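Drucken | Per E-Mail senden

Leihstelle Ninside in Lakthorpe verlängert die Öffnungszeiten

Lakthorpe - Die Leihstelle Ninside hat ab September länger geöffnet. Geräte für Küche und Haushalt, vom Reiskocher bis zum Waffeleisen, kann man dann bis 20 Uhr abholen und zurückbringen. Bis jetzt war schon am Nachmittag Schluss, und viele Berufstätige haben sich darüber beschwert. Im letzten Jahr wurden 189 Ausleihen gezählt, davon 43 allein bei den Küchengeräten.

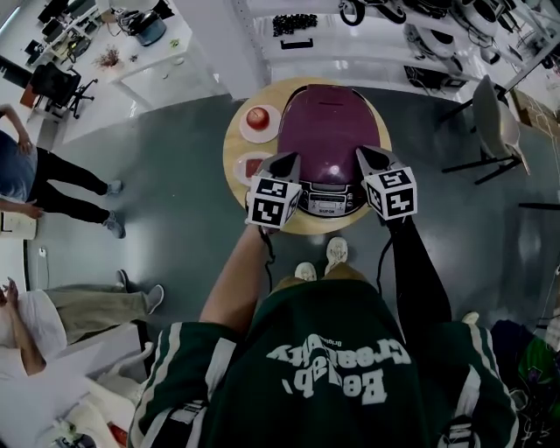

Neue Regeln für die Ausleihe

Ein Gerät darf man zehn Tage behalten. Wer es länger braucht, kann die Frist einmal verlängern, aber nur, wenn keine andere Reservierung vorliegt. Die Kaution beträgt 10 Euro und wird bei der Rückgabe ausgezahlt. Reserviert wird über das Programm Podulard, das die Stadt auch für die Bücherei benutzt. Für Bewohner des Ortsteils Kotian ist eine eigene Abholstelle geplant - einen Termin dafür gibt es noch nicht.

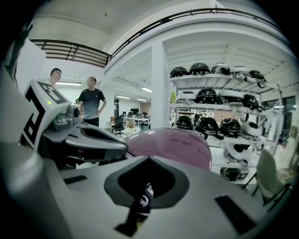
Helme im hohen weißen Metallregal.

Neu im Verleih sind auch Helme. Vor der Abholung soll man den Kopfumfang messen und bei der Reservierung angeben.

Drucken | Per E-Mail senden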